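Bultero Student Project Program
Final Report, Project Group 4
Good Practice Rules for Robot Handling of Garments on a Shared Workbench
Submitted by Anderson Cordeiro and Ka-ming Man
27th August

1. Purpose

This report sets out a short set of working rules for student groups that use the Pletidell arm for cloth handling tasks. The rules were requested by the Furtado laboratory after several groups had recorded trials under different conditions and could not compare their results. The report covers setup, grasping and record keeping. It does not cover the training of control software.

2. Background

General safety guidance for robot arms deals mainly with the protection of people near the machine. The laboratory already applies such guidance, and the project group did not seek to change it. Less was written down about the handling of the garment itself – where it may be gripped, how far it may be lifted, and what must be noted when a grasp is lost.

The group reviewed 96 trial records kept by earlier students. Many gave the final result of a trial but did not state where on the garment the fingers had closed. The terms "edge," "corner" and "hem" were used with different meanings, at times within one record.

3. Method

A first draft of the rules was prepared from the trial records and from talks with laboratory staff. It was then tried in 100 sessions on the shared workbench. Each session was run by one operator and one observer, and the observer marked any rule that was unclear or could not be followed. The draft was revised twice.

4. Rules for Setup

4.1 The work surface shall be cleared of tools and loose items before the arm is powered.
4.2 The operator shall confirm that the stop button is within reach and that the observer knows its location.
4.3 The wrist camera shall be checked before the first grasp. Both fingertips must be in view.
4.4 Garments with pins, hard tags or loose threads shall not be used.

5. Rules for Grasping

5.1 The fingers shall approach at the reduced speed posted at the bench.
5.2 Where the task calls for a corner grasp, the fingers shall close on a narrow strip of cloth at the lower corner. The tips should meet the cloth from opposite sides and at nearly the same height, and any stitched hem next to the grasp should stay visible to the wrist camera.
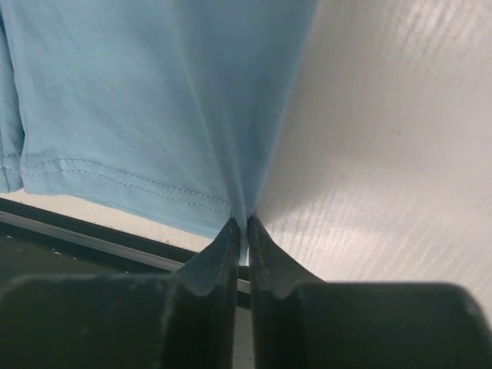
5.3 Lifting shall be stopped at once if the cloth catches on the table edging.
5.4 No person shall reach between the fingers to correct a fold. The arm must first be stopped and the stop confirmed aloud.

6. Rules for Records

Each record shall name the part of the garment gripped, using the word list held at the bench. Lost grasps shall be entered in the same form as completed ones. Camera files shall be stored in the Brorkotlow archive under the session number, and no file may be renamed after the session is closed.

7. Remaining Issues

Rule 5.3 depends on the judgment of the operator, and two observers asked for a clearer limit. The group was not able to set one with the equipment on hand. Thick garments were not tested. The laboratory has agreed to review the rules after one term of use, and comments may be left in the bench logbook until then.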